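My grandmother's onion soup took most of a day, and for years I told myself that was why I never made it. Then in March we had that long stretch of rain in Urnurby, the kind where the gutters give up, and I had four pounds of onions from the Paewai market going soft in the pantry. So I got out the big pot, put on the radio, and started slicing.

I should say that Grandma lived in Zomerville her whole married life and never wrote down a recipe. What I have is my aunt's version, scribbled on the back of a phone bill, and it says things like "butter, enough" and "cook until they look right." Bless her. 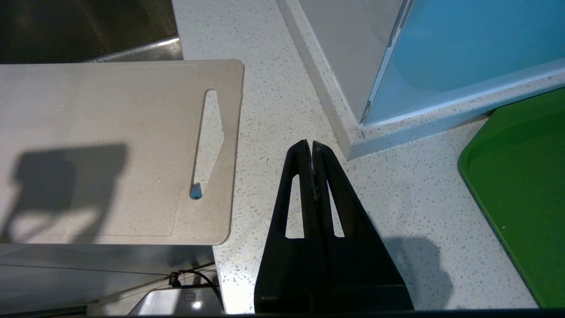
Do you need a special kind of onion for this?
Plain yellow onions are what I use. Sweet ones are lovely on a sandwich, but they turn the soup a little candied for my taste.

Anyway, the onions. You want them thin, and you want low heat, and then you want a good book, for the first 15 minutes or so they just sit there looking pale and sulky. After that they slump, and somewhere past the hour mark the whole house starts to smell like her hallway did at Christmas, coats and all. I stood there stirring and got a bit teary, and I can't put all of it on the onions!

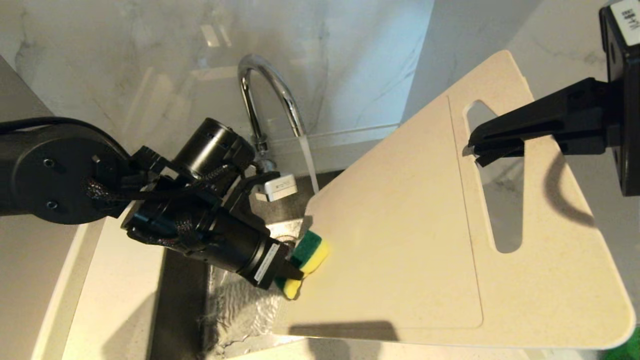 Sponge and cutting board, soup day.

The broth was store-bought, because I am one person. A splash of dry sherry, a bay leaf, a spoonful of flour stirred in before the liquid. My cousin in Nidonberg swears by a little mustard at the end, and I tried it in my second bowl and have to admit she's onto something (please don't tell her, she'll bring it up at every wedding until we're ninety). 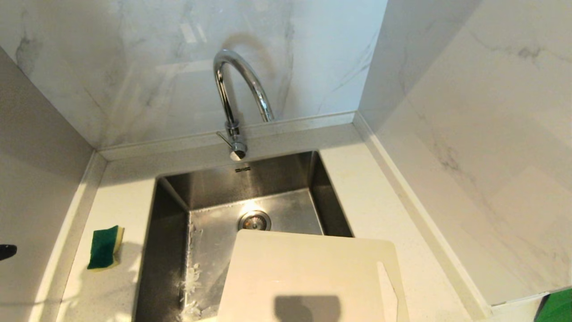 Leilani Fitzsimmons

I froze what was left in old yogurt tubs, and it kept beautifully. The bread and cheese go on when you reheat it, never before. Next I want to try her plum dumplings, if my aunt can find the other phone bill.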